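Projects > Computing and Engineering > Year 3 Reports > Gathering Demonstrations for a Simulated Kitchen Arm

Gathering Demonstrations for a Simulated Kitchen Arm: Final Project Report

Submitted by Oi-ling Chung and Heriberto Cervantes
Supervisor: Iraís Rosales

1. Purpose of the project

The purpose of this project was to produce a set of demonstrations from which a learning system could be taught to handle ordinary kitchen objects. A demonstration, in the sense used here, is one complete attempt at a task carried out by a person driving the arm, stored together with the camera views and the positions of the joints. The learning system itself was the subject of a separate project, supervised by Evaristo Figueroa, and is mentioned in this report only where its needs affected our methods.

The work was carried out wholly in simulation. The department's physical arm was in use for teaching during most of the term, and the supervisor advised that a first set of demonstrations should be gathered where a mistake would cost only time. The simulator used was Skornau, with a scene package named Marnier providing the counter, the walls and the loose objects. Episodes were stored and labelled in Becerra, a tool written by an earlier group of students and kept up by the department.

2. The task and the scene

Each episode was given a short written instruction before it began, such as "pick up the knife" or "move the vase to the back of the counter". The operator then drove the gripper by means of a hand controller until the instruction had been met or the time limit had passed. The time limit was set at 35 seconds. It had been longer at first, but operators given more time were inclined to wander and correct themselves, and the resulting episodes were of little use for training.

The objects were chosen to differ in shape and in the kind of grip they require. A round object can be taken from almost any side, whereas a blade or a narrow neck allows very few approaches. The counter was also left cluttered in many episodes, in accordance with the supervisor's wish that the system should not learn to expect a tidy surface.

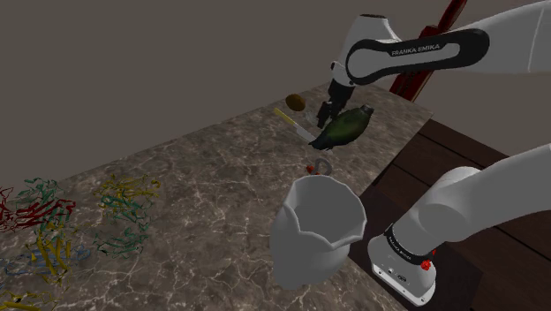

The starting position of every loose object was drawn at random within limits that we set by hand. These limits proved to be one of the more troublesome parts of the project. When they were too narrow, the episodes resembled one another so closely that the operator fell into a fixed movement and stopped looking at the screen with proper attention. When they were too wide, objects were placed partly inside one another, and the simulator would throw them apart as soon as the episode began. A check was therefore added which refused any starting layout containing an overlap. The check was not perfect. Long thin objects in particular were treated by Skornau as simple boxes for this purpose, and a small number of poor layouts continued to pass.

3. Operators and sessions

Driving was shared among the two authors and Yolotzin Xolalpa, who joined the project in January. Each operator completed a practice period before any episode was kept. Sessions were limited to 2 hours, including breaks, after we noticed that episodes gathered late in longer sessions contained many more hesitations.

The operators did not drive in the same manner. One preferred to bring the gripper down from directly overhead in nearly all cases, another approached from the side, and the third slowed greatly during the last part of the movement. It was considered whether a single style should be imposed. After discussion with the supervisor it was decided that the style should be left to the operator, but that the operator's initials should be stored with each episode so that the styles could be separated later if necessary.

4. Camera views

Three views were stored for each episode: two from fixed positions beside the counter and one from a camera attached near the gripper. The fixed views show the arm and the objects together and are the easier ones for a person to follow. The gripper view moves with the arm and shows the area between and beyond the fingers. It is of great value for judging whether a grip is sound, but it shows little of the rest of the counter.

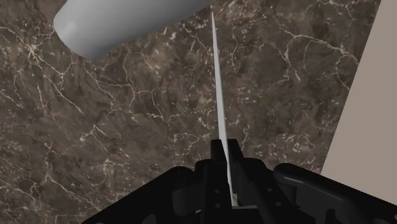

Grips on thin objects gave rise to most of the disagreements over labelling. The fingers may close on an object and hold it for a moment, yet at a poor angle, so that it turns or slips when the arm is moved. Our first labelling rule counted a grip as good if the object left the surface. The rule was later made stricter, and the object had to remain in the fingers, without turning noticeably, until the end of the episode. All episodes labelled under the earlier rule were reviewed again. This took the greater part of two weeks and delayed the remaining sessions, and we would advise later groups to settle such rules before gathering begins.

The camera clocks were a further difficulty. The gripper view was stored slightly behind the two fixed views in our early episodes, and the fault was noticed only when Heriberto Cervantes played all three side by side. The delay was constant and could be corrected. A test of the clocks now forms part of the opening routine for each session.

5. Results

Over 500 episodes were kept after review. They cover 8 written instructions, although not in equal shares: instructions involving the knife are the most numerous, as they were repeated after the labelling rule was changed. Failed attempts were not thrown away. They are held in a separate folder in Becerra, each with a short note giving the reason for failure, and the group working on the learning system has asked that this practice be continued.

An early trial of the learning system, named Sumerix by its authors, was carried out using part of the set. Its results belong to the other report. It may be noted, however, that the system had most trouble with layouts in which one object lay against or on top of another, and these were the layouts of which we had gathered the fewest.

6. Questions raised at the presentation

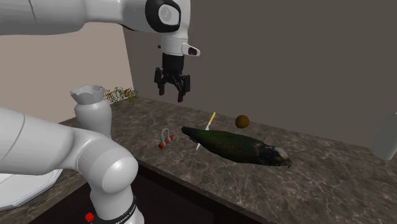

Why were the failed attempts kept apart and not mixed in with the successful ones?

The learning method used by the other group copies what it is shown, and it would copy a failure as readily as a success. Keeping the failures in their own folder allows them to be used for testing the labels, or for a different method later on, without any risk of their being copied by mistake.

7. Remaining work

More episodes with crowded and touching objects are needed. The overlap check should be rewritten to use the true shape of each object. It would also be useful to have a proportion of the labels made by a person who did not drive the arm, as each of us was found to be more lenient towards our own episodes than towards those of the others.

Comments

Tomato_grip: Very useful report. Did you find the hand controller tiring? Our group changed to a keyboard and regretted it.

O. Chung: Thank you. The controller was comfortable for the first hour. We rested the elbow on the desk, which helped with the small movements.

second_year_lurker: Is the overlap check available to other groups? We have the same trouble with objects flying off at the start.

H. Cervantes: It is in the Becerra folder under tools. Please read the note on thin objects first.

Related reports

Labelling Rules for Grasping Episodes
Sumerix: Learning from Shown Movements
Keeping Several Camera Clocks in Step
A Beginner's Guide to Scene Building in Skornau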